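27/08/2023

Quick one tonight, kids are finally down and I've got 25 minutes before I fall over.

So we moved. Again. Second time in 3 years and I swore after the last one I'd never do it, but the landlord at Penard Street decided to sell and that was that. New place is in Rondlow, smaller kitchen, bigger yard, one neighbour who's already asked if we own a leaf blower (no).

Things I'd do differently, for anyone who's got it coming up. Label the boxes on the side, not the top. I knew this. Did the tops anyway. Spent the first night with every box stacked four high in the hallway looking for a kettle. Found it next morning in with the doona covers, wrapped in my good towel.

Removalists - went with Brevico in the end, $1,184 all up including the stairs charge. Felt like a lot. Then watched two blokes carry the couch round the corner of the landing without touching the wall and stopped feeling like it was a lot. The cheaper quote wanted us to take the doors off ourselves.

Get the power and internet booked early. Power was fine. Internet, ha. Still on my phone hotspot, writing this on it now, so if the post goes up twice thats why.

Food. We ate from the Chaimongkol place on the corner 2 nights running and I've got no regrets. The green curry is properly hot, the kids had plain rice and the satay sticks and thought it was Christmas. They do a lunch deal too, will report back.

The bond clean was the worst bit. Oven took me a whole afternoon. Window tracks, with a toothbrush, on my knees, muttering. Agent walked through in under ten minutes and wrote down one mark on the laundry wall that was there in June when we signed the last lease, and I've got the photo to prove it. Email sent. Will let you know.

Still to do - curtains for the front room, change of address on absolutley everything, work out which bin goes out which week. Find the box with the bathroom stuff in it. The youngest has been using my toothpaste and says it's spicy.

Laundry's going though. Feels like half a house once you can do a load of school clothes.

Ok, bed.
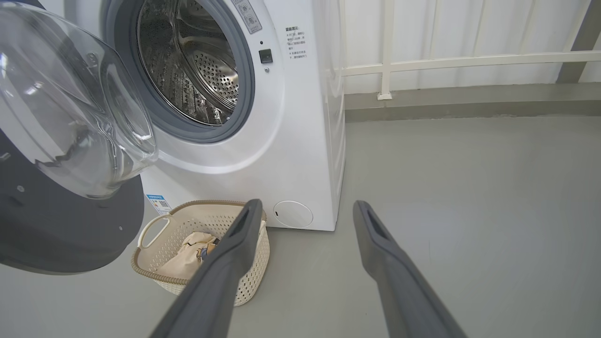

Washing machine, door open, ready for the next lot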